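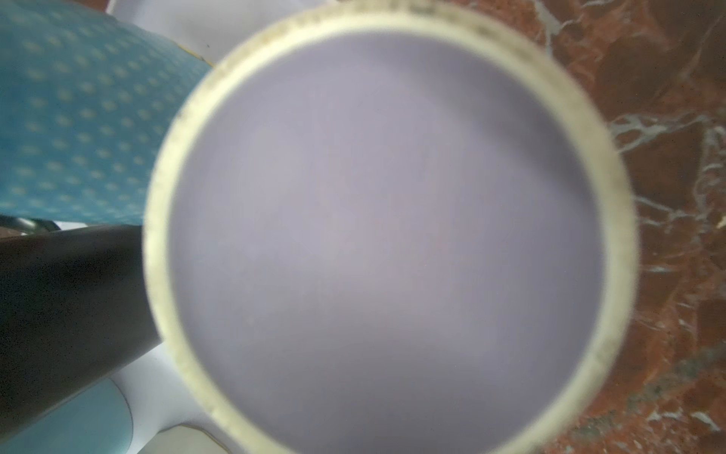 Filed under: Datasets > Manipulation > Wrist view

# Wedora-Cups

Wrist-camera clips of close work near open cups on cluttered tables. Put together for one question: can a policy judge how full a cup is from straight above, with no depth sensor? Short answer, partly.

Card is a bit rough, will tidy after the May release.

## What's in it

- 34 sessions, all teleoperated
- wrist RGB, joint states, gripper opening
- fill label per clip (low / half / near brim), set by hand
- 2 splits, train and held-out. Held-out tables never appear in train

No depth. No audio. No force either, we wanted it but the logging kept dropping out.

## Why straight down is hard

From the side, fill level is easy. From above you get a rim and a flat disc of colour, and an opaque drink gives you next to nothing. Milky liquids are the worst, no ripples to go on, no view of the inner wall once it's near the brim. Clear water is a different problem (model sees the bottom of the cup and calls it empty).

Speckled rims also confuse the edge finder. It breaks the ring into bits and fits the wrong circle. Veined stone next to a pale rim does the same thing, less often.

## Method

Lumo encoder, frozen. Small head on top, trained on 5 frames at a time taken during the approach. The idea is that the inner wall shows for a moment before the camera is right overhead, so the head gets to use that. Single-frame version is in `baseline/` for comparision.

Carrilho is the follow-up that slows the arm when the head is unsure. Seperate repo, don't mix the configs.

## Results so far

- multi-frame beats single-frame on low and half
- near brim: no real gain. Both guess
- soft focus hurts less than we expected
- white cups on white tables still bad

Repeated over 5 seeds, the order didn't change. Tables in `results/`.

## Known problems

- wrist lens is fixed focus, close-ups come out soft. Left in on purpose
- part of the gripper blocks one side of the view in many clips. Mask provided, not applied by default
- fill labels near the half/near-brim line are a judgement call
- Akeo loader skips the last clip of a session. Fix coming Monday

## Use

Research only. Please don't use it as a safety check for hot drinks, it hasn't been tested for that.

## Comments

**pourover_bot:** Is the gripper mask per clip or one for the whole set? Mine looks shifted in a few sessions.

**wedora-maint:** Per session. Pull again, the old one was off by a few pixels.

**tinkerfen:** Tried it with the encoder unfrozen and near brim got worse. Same for anyone else?

**kettle_lag:** Yep same. Went back to frozen.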